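Small room, one rack, panel heater - where do the coats go?

jasska_35
Right, after some opinions. I've got a smallish room with grey panel walls that has ended up as part sitting room, part cloakroom and part desk corner. At the moment the coats live on an old dark wooden rack with the twisty carved uprights. I love it, but it does take up floor. There's also a white panel heater on casters that gets wheeled about, and I never know where to park it.

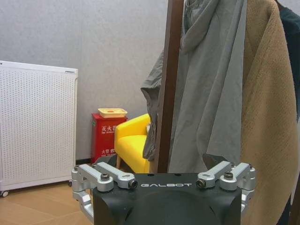
I'd like to keep the heater in there until February at least, so whatever I do with the coats has to leave it a clear bit of wall. My long tan coat is the awkward one, it comes down nearly to the bottom of the rack.

Veter
Get rid of the rack. Sorry! A few S hooks over a rail on the wall and you've got your floor back.

jasska_35
Noooo, the rack stays. I do like an S hook though, the plain brushed metal sort.

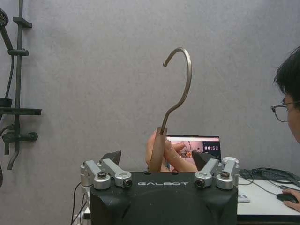 Will an S hook mark the collar of a heavy coat? It can do, so hang the coat by its loop or put it on a hanger and hook that instead.

Yogesh Shakya
Disagree with Veter. A rail on partition panels needs proper fixings, and a winter coat weighs more than you'd think. Keep the rack and move the jackets you don't wear. And what's going on with the sofa? In my house that's where the folding goes to die.

jasska_35
Guilty - there's a pile of grey and white stuff on the seat as I type.
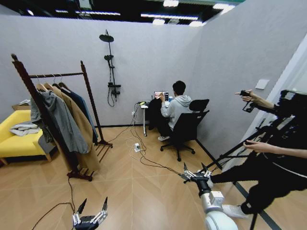 I keep meaning to put it away in the evening and then I just sit at the other end. The yellow sofa is staying too, before anyone starts.

Veter
Fine, but swap the rack and the sofa over at least.

jasska_35
Might try that tonight after tea. Heater first, it's in my way.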